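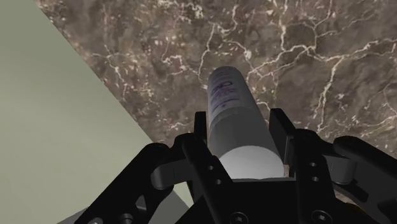

Lista de compras de laboratorio — archivo de mensajes
Tiempo de lectura: 2 min
Buscar en la lista
0 comentarios · 8 veces compartido

De: Kenna Ogilvie
Asunto: Re: presupuesto de marzo, pinzas y simulación

Hola a todos:

Rohani Sinaga escribió:
> Me piden cerrar la partida de equipo antes de fin de mes. Tengo
> la oferta de Rollari por dos pinzas de repuesto y la de Skinner
> por los dedos sueltos. ¿Compramos las pinzas completas o solo
> los dedos? ¿Y hace falta ampliar las licencias de Kodex?

Voy por partes.

Dedos: sí. Skinner los deja a 77 euros el par y con cuatro pares tenemos para el resto del año. Las pinzas completas las dejaría para el próximo presupuesto. La que está montada funciona y el recambio tarda tres semanas, plazo que podemos asumir.

Licencias: ahora pagamos 183 euros por puesto y usamos todos. Pediría una más, solo una, para las pruebas de agarre en la cocina simulada.

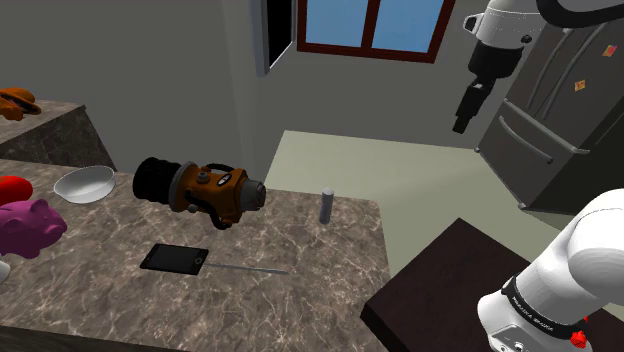
Antes de comprar objetos físicos quiero terminar esas pruebas. La lista que preparó Rirno suma 294 euros entre latas, cuencos y menaje, y sospecho que la mitad no nos sirve. Un cilindro liso y un cuenco bajo piden aperturas muy distintas, y eso se puede mirar en simulación sin gastar nada. Lo que dé problemas allí lo compramos primero.

Queda el transporte. Rollari no lo incluye en su oferta — Skinner sí, pero solo si el pedido sale completo. Rohani, ¿puedes pedirles que lo pongan por escrito? Necesito también el número de la partida, el que figura en la hoja compartida es el del año pasado.

Si no hay objeciones, mañana a mediodía mando el pedido de los dedos y la licencia.

Un saludo,
Kenna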